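Home Courses Handouts Reading list Room bookings Contact

Vundthorpe Short Courses
Surfaces and Small Rooms
Handout 2: Three red walls and a dark floor
Tutor: Zarmeena Jadoon
Session in Room 393, 2 p.m. Bring the sample boards you started in January, including the ones you'd rather not discuss.

Last session we looked at plain walls, and several of you said you found them dull. Fair enough. This session is about walls that have had something done to them, and about the price everything else in the room pays for it. Our main case is a small red enclosure with a grey marbled floor and metal at the edges. It is a good teaching piece, being small enough to hold in your head and loud enough that you won't forget it by teatime.

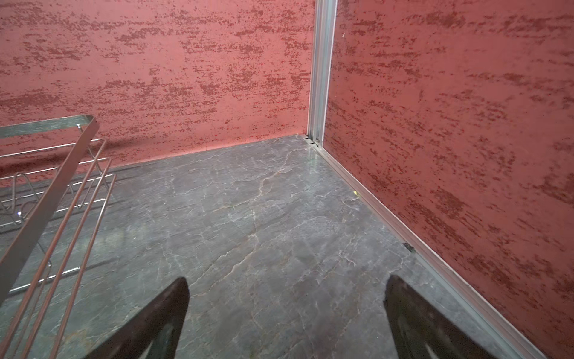

Reading time: 8 minutes

1. Broken colour

"Broken colour" is the trade's polite name for letting one colour show through another on purpose. You put down a base, you put something darker or lighter over it, and you stop before the base has gone. Stopping is the hard bit. Most of the failed boards on the back table were perfectly good at half past three and were ruined by four.

The red walls have a salmon-pink base with a darker brick-red over it, in streaks and speckles. You could get close to that with a sponge, or with a trowel dragged while the top coat is still workable. Try both on the same board and label which is which. You will not remember, whatever you think now.

Look at the direction of the streaks. They run more or less level with the floor, and they do so on one wall after the next. If one wall had been dragged upwards and its neighbour sideways, the corner would look like an argument. Decide on a direction before you open the tin and write it on the wall in pencil if you have to.

A word on scale. A mottled finish that looks lively on a chimney breast may look like a skin complaint on the inside of a cupboard. In a small space the eye is close to the surface and sees every blob. Make your marks smaller than feels natural, then a bit smaller again.

2. Dark floors with veins

The floor in our case is dark slate grey, with thin veins of white and pale tan wandering across it. One vein is much bolder than the others and runs on the diagonal, very like a crack. I am fond of it. It is the sort of mark a visitor will step round.

For your own marbling, put in one main vein first and let the small ones branch off it. Don't space them evenly. Beginners always space them evenly, and end up with something between marble and a road map. Use a feather or a worn-out brush, hold it badly, and look out of the window a little while you do it.

Any floor with a slight sheen will show you where the light is. In the corner of the red enclosure there is a brighter patch where the two walls meet, and it tells you more about the lighting than a plan would. It will also show up crumbs. Dark floors have been sold as practical for as long as I've been teaching and I have yet to sweep one that agreed. There is one tiny yellow speck by the metal strip in the case study, and if you have looked at the floor at all you have already found it.

3. Edges and corners

Students spend weeks on the wall and about four minutes on the edge, and then wonder why the thing looks home-made. The corner here is covered by an upright aluminium post with grooves down its length, and there's a small bracket at its foot. Along the bottom of the wall runs a strip of the same silvery stuff, where a house would have skirting board.

Points to note down:

- A metal strip gives a busy wall somewhere to stop. The busier the wall, the plainer the strip should be.
- Cool grey metal sits well next to a grey floor and rather sharply against red. Hold a real offcut to your board before you make up your mind.
- Grooves collect dust. An old toothbrush will get it out. A new toothbrush will too, but someone will complain.
- Small fixings are seen. The dark clip partway along the strip is a tiny thing, and you will have spotted it before you finished this line. Match your clips to the metal or accept that they're now a feature.
- Mask both sides of a strip before painting near it. Masking one side saves you a minute and costs you an evening.

We will be cutting lengths of trim from the Kavano stock at the back. It has been there a while. Please measure from the clean end.

4. Putting things in it

A finish looks one way when you're admiring it and another once the household objects move in. The minute there's a dish rack on a marbled floor you have wires crossing veins, and the eye has to work out which lines belong to what. Something small and pale blue, even half hidden, will stand out against all that red like a visitor in the wrong hat.

The usual mistake is to answer pattern with more pattern. If the walls are streaked and the floor is veined, let the objects be plain and leave some floor between them. Put the tall ones where they don't hide the corner you spent so long on. And step back, up a stepladder if there's one free, because a small space seen from above is mostly floor.
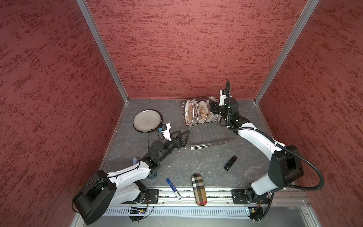

5. Work for next time

Make two boards, one for a wall and one for a floor, meant to be seen together. The wall board should be a broken red of your own mixing. The floor board should be dark, with one main vein. Join them at a right angle and finish the join with a strip of any metal trim.

Then put three plain things from your kitchen on the floor board and leave it somewhere you'll pass it often. After a day or so, write half a page on which part annoys you most. I am looking for detail here. "The red" is not detail.

Spare sponges are in the Avico box under the sink. The trowels are to be returned clean, and I mean the handles too.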